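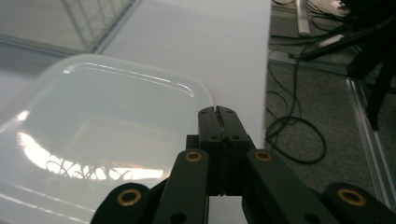
The Prikcombe Household Storage Survey is a collection of written records on how residents of the Prikcombe district keep dry food at home. It holds 1,735 records, each covering one storage item in one kitchen, pantry or cellar. Participants were asked to record containers and lids separately, as the two are often bought, lost and replaced at different times. A frosted plastic lid with rounded corners and a raised lip, for instance, is entered under "lid, plastic, translucent" whether or not its matching box is still in use. Color is recorded only where the participant supplied it.

Maintainer
The survey is maintained by the Cabello Institute for Domestic History. Benito Bravo is the responsible editor. Requests for corrections should name the record number and the field concerned.

Contents of the release
records.csv: one row per storage item
households.csv: one row per household, without names or addresses
terms.csv: the list of permitted values for material, shape and closure
notes.txt: remarks by participants, edited to remove personal details

The files are encoded in UTF-8 and use a comma as the separator. Empty cells mean that the question was not answered. The value "none" means that the participant stated that the item has no such part.

Collection
Records were gathered from 92 households in the Umulau and Zomon neighborhoods. Each household received a paper form and a short guide. Forms were completed by an adult resident and returned by mail or at the Institute's front desk. Staff then typed the answers into the database. A second staff member compared each entry with the paper form, and disagreements were settled by the editor.

Participants were free to leave out any cupboard or room. The survey does not measure how much food a household owns, and the records should not be read as a full inventory of any home.

Main fields
item_id: number of the record
household_id: number of the household
part: container, lid or set
material: glass, metal, plastic, ceramic, wood, paper, other
closure: press, screw, clamp, loose, none
contents: the food most recently kept in the item, in the participant's own words
age_band: the participant's estimate of the age of the item
origin: bought, gift, inherited, reused packaging, unknown

The field "contents" has not been standardized. Spelling follows the form. Users who need grouped values are advised to prepare their own list and to publish it with their results.

Known limitations
The Zomon neighborhood has more apartment buildings than Umulau, and its share of cellar storage is low for that reason. Older residents returned forms more often than younger ones. In early forms, the word "tin" was used both for the material and for the container; where the meaning could not be settled, the material is given as "other". The age of reused packaging is seldom known, and 72 records have the age band left blank on purpose.

Terms of use
The records may be used for teaching, research and local history publications. Users must not attempt to identify a household, including by combining the notes with other sources. Published work should name the Prikcombe Household Storage Survey and state the release used.

Changes in release 3
The closure "clamp" was added. Duplicate rows for sets were removed. The household file no longer includes the number of rooms.

The next release is planned for February. Corrections received after the files are closed will be held for the release that follows.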